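Weveo 双臂布料处理工作站
产品介绍 | 现场演示 | 技术参数 | 预约参观

产品概述

Weveo 是 Lukari 公司为洗衣房、酒店布草间和中小型纺织企业开发的双臂工作站。它的任务很明确:从一堆布料里取出一件,展开,然后交给下一道工序。软的东西对机器来说一直比较难,因为布每一次被拿起来,形状都不一样。我们从毛巾和枕套开始做,现在也可以处理比较大的单层布料。

本页面的内容适合正在考虑购买或者租用设备的客户,也适合想先来看一次演示的朋友。

开放日演示

2022年11月6日,我们在演示室举办了开放日,来访的客人超过90位。因为房间不大,我们把客人分成小组,每组的演示时间是13分钟。演示由 Lorenz Thaler 负责操作,Waltraud Haslinger 负责讲解和回答问题。

演示的时候没有使用特别准备的样品。八月份的第一次内部演示,我们只用了新的毛巾,后来有客户提出意见,说新毛巾太整齐,和他们每天的工作不一样。这个意见我们接受了。所以这次的布料有旧的,也有新的,颜色和厚度都不相同,客人也可以把自己带来的布交给 Lorenz。

最受关注的是提起和展开这一段。夹爪抓住布的一处,把它提到空中,布的其余部分自然垂下来,然后系统寻找下一个抓取点。浅蓝色的这块布比较软,摆动的时候很难判断边缘在哪里,所以很多客人站在这里看了比较久。

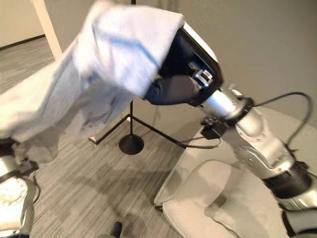
客人常问的问题

夹爪会不会损坏布料?
夹持力可以在操作界面上调整。对于薄的面料,我们建议从最低一档开始试,再慢慢增加。带有蕾丝或者珠片的衣物,目前我们不推荐使用。

抓取失败了怎么办?
系统会把布放下,重新抓一次。开放日当天一共做了87次抓取和展开,其中有几次需要重新抓取,客人都看到了,我们没有停下来遮掩。

换一种布料需要重新编程吗?
一般不需要。在 Preltine 软件里选择相近的布料类型就可以。如果是完全新的种类,请先把样布寄给我们,由我们测试以后再给您答复。

需要多大的地方?
工作站和安全区域要一起计算。请您提供房间的平面图,我们免费帮您画布置方案。

技术参数

机械臂数量:两条
整机功率:最大 1.3 千瓦
标准布料尺寸:边长至 90 厘米
运行噪音:54 分贝
控制软件:Preltine,中文、德文和英文界面
可选配件:Rotich 输送台,用于连接折叠机

供货和服务

标准配置包括双臂主机、两只夹爪、控制柜和软件许可。Rotich 输送台需要单独订购,可以以后再加装。安装由我们的工程师完成,之后有操作培训,培训的内容包括日常清洁、夹爪垫片的更换和简单故障的处理。

预约参观

错过开放日的客户,可以预约单独的演示。请在预约表格里写明您的布料种类、大概尺寸和每天的处理数量,这样我们可以提前做好准备。欢迎您带自己的布料来,最好多带几件用过的。演示用语是中文或者德文,如果需要英文讲解,请在备注栏里说明。

联系人:Waltraud Haslinger(演示和咨询)
技术问题请联系:Lorenz Thaler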